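Slitter rewinder

A slitter rewinder is a machine that unwinds a wide roll of flexible material, cuts it lengthwise into narrower strips, and winds each strip onto its own core. The wide roll is called the parent roll or master roll. The narrow rolls are called slit rolls, finished rolls or, in some plants, pancakes. Slitter rewinders are used for paper, plastic film, foil, labelstock, nonwoven fabric and laminates of these materials. Along with sheeters, coaters and laminators, they belong to the group of machines known as converting equipment.

Layout

Most machines have three sections: the unwind, the slitting section and the rewind. The path the material takes through them is called the web path. On small machines the unwind and rewind share one frame, so that a single operator can reach both. On larger machines the unwind is a separate stand placed behind the slitter, which allows a parent roll to be loaded while finished rolls are taken off at the front.

The unwind holds the parent roll on a shaft or between two chucks. A brake or a motor resists the pull of the web and keeps it tight. A sensor reads the position of one edge of the web, or of a printed line, and moves the unwind stand sideways to keep the material in line with the knives. This is known as web guiding.

Slitting methods

Razor slitting is the simplest method. Fixed blades are held in a bar and the web is pulled past them, either in the air between two rollers or over a grooved roller. It is cheap and quick to set up and is used mainly for thin plastic film. The blades wear quickly, and some machines move the bar slowly from side to side to spread the wear.

Shear slitting uses pairs of rotating circular knives that overlap slightly, in the manner of scissors. It gives a clean edge on paper, foil and heavier laminates. Setting the knives by hand takes longer than placing razor blades, and the overlap and side pressure have to be right for the material.

Crush slitting, also called score slitting, presses a blunt circular blade against a hardened roller. It is easy to adjust, but it makes more dust than shear slitting and leaves a rougher edge. It remains common for adhesive tapes and some nonwovens.

Rewinding

In a center winder the rewind shaft itself is driven. In a surface winder the roll rests against a driven drum, which turns it by friction. Center-surface winders use both. Center winding suits film and other materials that mark easily, and surface winding suits paper and large, heavy rolls.

A duplex machine has two rewind shafts, and neighboring strips are sent to alternate shafts so that their edges do not become interleaved. A turret machine carries two or more shafts on a rotating arm. When one set of rolls is complete the arm turns, a new set of cores moves into place, and the web is cut across and attached to them.

Parent rolls often vary in thickness across their width, and so strips wound on one solid shaft do not all build up at the same rate. Differential shafts deal with this by letting each core slip slightly under a set pressure.

Control

Early slitters relied on hand-set mechanical brakes and a single main motor with belts. Later machines have a separate drive for each section, with the speeds and tensions set by a controller. Tension at the rewind is usually reduced as the roll grows, a practice called taper tension. Too little taper can crush the core or cause the inner layers to buckle, and too much can leave the outside of the roll soft enough to slide.
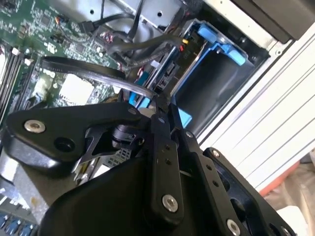
Tainá Bezerra disagrees with the usual account of taper, arguing that most soft rolls come from a worn contact roller and that operators change the taper setting when they should be looking at the roller first.

Many control systems store job settings as recipes. A recipe normally holds the slit widths, web length, tensions, maximum speed and core size. On machines with automatic knife positioning, the knife holders move to the stored positions when the recipe is loaded. 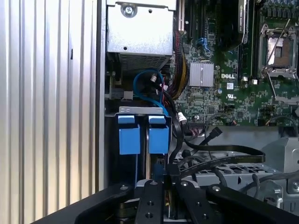 Open Dell workstation with power supply housing and motherboard.

Example machines

The Govska duplex slitter is a center winder for film and light paper, with a maximum web width of 2,590 mm and 6 motorized knife holders as standard. The Karnden range consists of narrow-web machines for labelstock, sold with either shear or razor slitting. Zwahlen builds turret machines, and its differential shafts are also sold separately for fitting to older slitters. On January 1, 2020, Zwahlen took over the spare parts business of Cletov, whose surface winders had gone out of production the previous December.
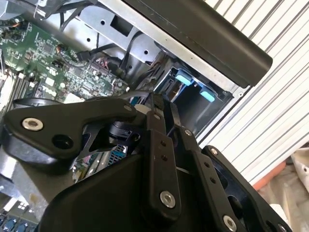 Interior of a desktop computer chassis.

Maintenance

Routine work includes changing blades, cleaning rollers, checking the air supply to the shafts and testing the guards and emergency stops. Rollers that are out of line cause wrinkles that are often mistaken for a tension fault. The Karnden manual calls for shear knives to be inspected every 50 operating hours and for idler bearings to be checked at 1,088 hours.

Trim

The edges of the parent roll are usually cut off as waste, known as edge trim. It is drawn away by air through a duct or wound onto a spool beside the machine. Clean plastic trim can be chopped and returned to the extruder if the plant makes its own film. Trim from laminates is harder to reuse because the layers cannot easily be separated.

See also

Core cutter
Sheeter
Web guiding
Winding shaft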